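The Sandwich on the Pink Plate: A Talk with Toy Food Maker Sobia Mirani

Sobia Mirani has strong feelings about lettuce. "It has to stick out," she tells me before I've even got my coat off. "If a kid builds a sandwich and can't see any green at the edge, the lettuce might as well not be in there!"

We're in the back room of her workshop in Avville, where she designs play food for small children. The shelves behind us hold fruit, fried eggs, a whole family of cheeses and more bread than most bakeries would know what to do with. Her current catalog runs to 156 pieces, and she can tell you which ones she'd redo tomorrow (the pear, mostly).

But I came for the sandwich. It's the set parents write to her about, and once you've played with it you understand why. Bread, lettuce, ham, cheese, bread, all separate, all meant to be stacked, pulled apart and stacked again in whatever order seems right to a four-year-old.

"People think the top slice is the boring part," Sobia says. "I love the top slice. Lifting it up to see what's inside, that's half the game. My nephew would open his sandwich, check the cheese, close it, open it, check the cheese. He did this for a whole afternoon and he was so happy."
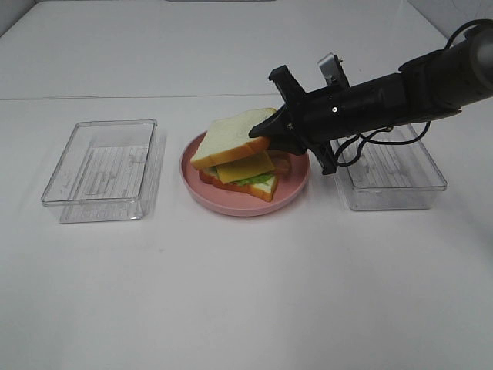
The sandwich set on its pink plate, with the top slice raised over the cheese.

The crust took her the longest. She wanted a real golden brown, the kind you get on a loaf from the corner store, and the early samples kept coming back looking orange or gray. Koen De Graaf, who mixes her colors, still has a drawer full of rejected slices. "We went back and forth all through December," he says, laughing. "Sobia would hold one up to the window and I'd already know from her shoulders that it was a no."

The cheese was easy by comparison. It's a plain yellow square, and she refused to put holes in it. "Sandwich cheese doesn't have holes where I grew up. It comes in a square and it never sits straight on the bread. So I like it when the corners poke out a bit. I'd never make a little groove to hold it in place."

That goes for the whole set: no pegs, no magnets, no Velcro. I ask whether the stack falls over, and she grins. "Of course it falls over! Then you make another one."

And the plate? Sobia says the pink one began as a stand-in while she was deciding on something more sensible, and then she got attached to it. The raised rim is her favorite bit. A small child can carry lunch across the room to a grandparent and usually arrive with most of it, and the pale bread looks wonderful against the color.

She's also a big believer in clear boxes for storage, the simple rectangular sort with no compartments. Her own kids, she says, used to tip out every basket in the house looking for one slice of ham. With see-through sides they can spot it from across the room. "Bread in one, fillings in the other, if you're that kind of person. I am that kind of person. My husband throws everything in together and we're still married."

We end up building lunch after lunch on her worktable while we talk. I put the ham on top of the cheese, she moves it underneath, I move it back. She tells me a preschool teacher, Ferhat Yaman, once wrote to say his class had run a sandwich shop for weeks and that the menu had 70 items on it, every one of them made from the same five pieces. She has the letter pinned up over her desk.

Next on her list is a tomato. She's made several already and isn't pleased with any of them, because the seeds keep coming out looking like buttons. After that, maybe a pickle. "A long one or round slices?" she asks me, quite seriously, and waits for my answer. I say round slices. She writes it down.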